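Farusham Community Choir, December meeting, notes by Bronwyn Treloar

I said I'd type these up the same night and then didn't, so if I've mangled anything you said, yell at me at rehearsal and I'll fix it.

Present: me, Salamatu Bonsu (chairing), Larasati Tuhumury, Cempaka Lubis. Syafiqah Ngau joined by phone and kept dropping out, so her bits are patchy.

Last month's notes were approved. Larasati wants it written down that she did return the music stand key.

Winter concert. We went over the set list again (yes, again!). Salamatu would like the carol medley moved to the end because people are warmed up by then and it's the one the audience sings along to. I like it first, but I was outvoted and I'm fine about it, mostly. The Clarnia piece stays in. The altos are still shaky on the middle page, so Cempaka is going to run a sectional before the next full rehearsal — come at 6:15 if you sing alto, and bring a pencil.

Money. We have $400 set aside for the concert and the piano tuning comes out of that. Larasati got a quote for printing programs at Simanjuntak and we all thought it was fine. She'll order them once I send her everybody's names spelled right, so please check the sign-up sheet!

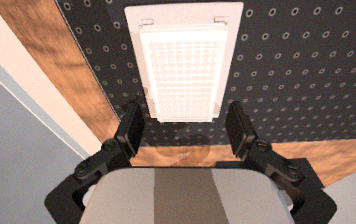

Syafiqah asked whether we could do the spring trip to Sosstead again. Everyone said yes before she'd finished the question. The sticking point is the bus. Last year's had 30 seats and we filled it, and we've picked up new tenors (hooray) so we'd either need a bigger one or a couple of people driving. Syafiqah will call the bus company. Then the line went dead, so I'm assuming she agreed to that.

Folders. We're still missing 4 of the black ones. Look in your car, look under your piano bench. Cempaka found hers in with her tax papers.

Snacks. I'm doing the sign-up for concert night. Last time we ended up with nothing but brownies, and I love a brownie, but could somebody please bring cheese?

Any other business: Salamatu would like the chatting between songs kept down. I know she was looking at me.

We wrapped up at 8:40. Next meeting is after the concert, at Larasati's place, and she's making soup.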